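Home | Ask | Topics | Local Help Desk | Sign in

Filed under: Councils and budgets > Parish and town spending

Can a town council move money out of its reserves without a vote?

Posted by Tiziana Farina, 3 July 2025

I wish to establish whether Fatgate Town Council was entitled to transfer £175,000 from general reserves to the Bulgate car park resurfacing account. The transfer appears in the May finance report as a single line. I have read the minutes of the full council meeting and can find no resolution on it. The clerk has informed me in writing that the matter was "dealt with under delegated powers" - no further detail was given. I should be grateful for guidance on what residents may ask to see.

Bíró

The first document to request is the council's financial regulations, which should be on its website. They will state the sum up to which the clerk or a committee may move funds between headings. In many smaller councils the limit for an officer acting alone is low, and anything above it must return to full council. You should also ask for the scheme of delegation in force on the date of the transfer.

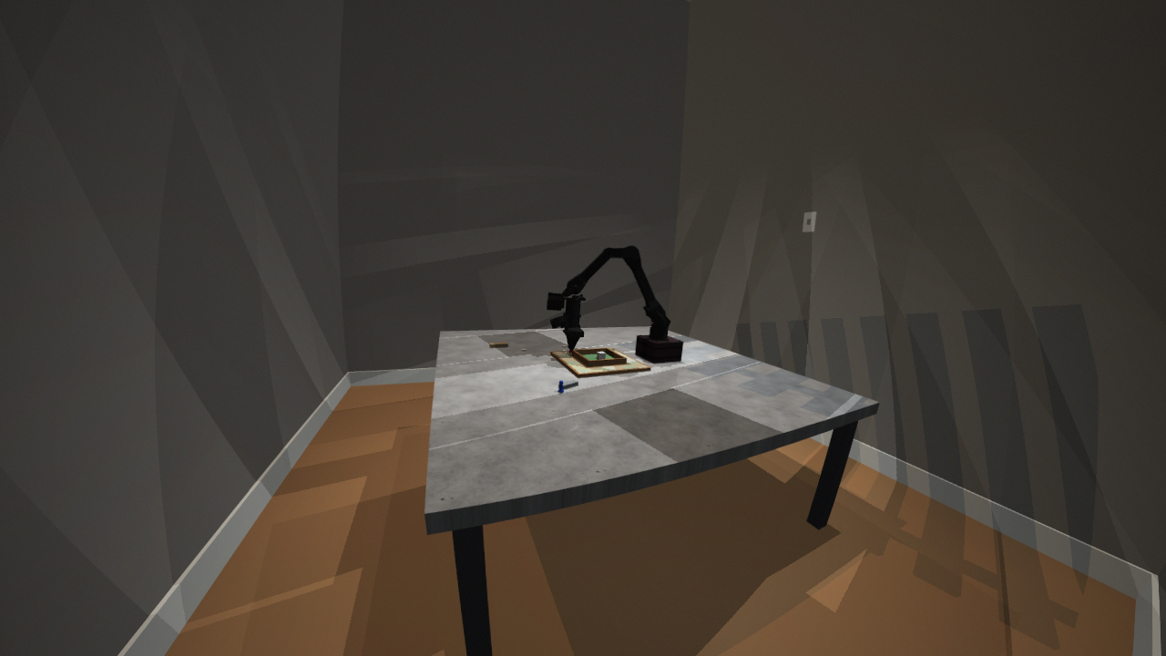
Pomska replied that the limit alone would not settle the matter, as a committee may hold wider powers than the clerk and its minutes are often published separately. Check those first.

That is correct, and I would add that the accounts are open to inspection for 30 working days each summer. The notice giving the dates must be displayed publicly. A written objection may be sent to the external auditor within the same period.

Pomska

Ours did the same with the cemetery fund. Item 11 on the agenda, no papers attached. Ask at the public session and have your words put in the minutes.

Back to topic | Report this page | More in Councils and budgets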